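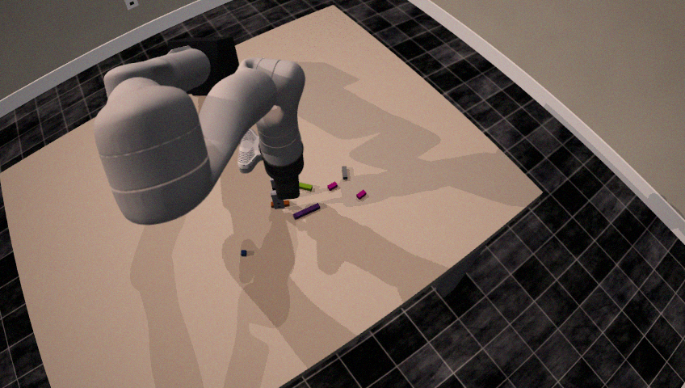
Attachment 1: sim cell, arm over the orange block

Support > Tickets > Planning and Purchasing > Open

Overview Activity Attachments Linked Tickets Back to Queue

Subject: Simulated cell does not match the equipment quote
Opened by: Nga Mạch
Assigned to: Pylyp Stasiv
Priority: Medium
Cost center: 189

Problem as reported

We are using the simulated sorting cell to decide what to buy for the Kunik room. The purchase request has one arm, one two-finger gripper, a table and a base mount. Before I send it up I need to know that the arm in the simulation is the same size as the arm on the Tulano quote. To me it looks too large for the blocks we want to sort. The first joint alone takes up a lot of space over the table, and the base is right near the table edge.

If the sim is wrong, the table size on the quote is wrong too, and I would like to find out before we pay for it. The quote is good until 27th July.

Log

Pylyp Stasiv
Took the ticket. Nga, can you send me the scene file and the version of the quote you are working from? There are two in the shared folder and they list different base mounts.

Nga Mạch
Scene file sent. Use the second quote. The first one was from February and had the old mount.

Pylyp Stasiv
Opened the scene and checked the arm model first. Link lengths match the data sheet that came with the quote. Scale on the arm is 1.0, so the arm is right.

Checked the blocks next. They were imported at the wrong scale. Our real test blocks are bigger than this, the dark blue cube most of all. It comes in tiny. The purple bar is closer to what we have but still short. I think the parts were drawn in one unit and read in another, then someone fixed a few by hand and left the others.

Pylyp Stasiv
Table is a separate problem. It was stretched to fill the floor area and does not match any size Desier sells. The nearest one in their list is narrower. I put that one in at 750 mm wide and ran the reach check again. The arm gets to all the block positions except the two farthest from the base. Moving the base inward fixes one of them.

Nga Mạch
Would a longer arm fix the other one?

Pylyp Stasiv
Yes, but I would not buy it for that. The next model up needs a heavier stand and a different power feed. Moving the block tray closer costs nothing.

Định Lưu
Adding the budget side. The arm and controller are one line and can't be split. The stand, table and gripper are separate lines and can still change. Spare gripper fingers are not on the quote at all – please add them. Last time we ordered without spares and waited 23 days for a set.

Also, the Witkowska guarding quote was based on the stretched table. If the table gets smaller, the guarding gets smaller, and they should requote. The amount we were holding for the guarding was 2,028 and I would like some of that back for the fingers.

Pylyp Stasiv
Agreed on both. One more item for the list: the white ribbed part has no collision shape in the sim. The arm can pass straight through it without an error, so any cycle time we took with that part on the table can't be trusted. I have added a simple shape and am rerunning.

Pylyp Stasiv
Rerun finished. Cycle time went up a little once the arm had to go around the ribbed part. Still inside what Nga wrote in the request. Results are in the linked ticket.

Nga Mạch
Good. Changes I am making to the request:

- Arm and controller: no change
- Table: Desier size, replaces the custom top
- Base mount: second quote, moved inward from the edge
- Gripper: no change
- Spare fingers: added, two sets
- Guarding: on hold until Witkowska sends a new number

I will leave this open until the guarding quote is back.

Status: Waiting on vendor

Comments (4)

Uyên Đặng
Same unit problem in the packing cell file, if anyone is using that for a quote. Check the part scale before you check anything else.

Bukola Bashir
Does the smaller table leave room for the reject bin? We had it on the corner in the old layout.

Pylyp Stasiv
Not on the table, no. It would have to go on its own stand next to it. I can add it to the scene if you send me the bin size.

Bukola Bashir
Will do. Please don't send the request up before then – the stand would need its own line.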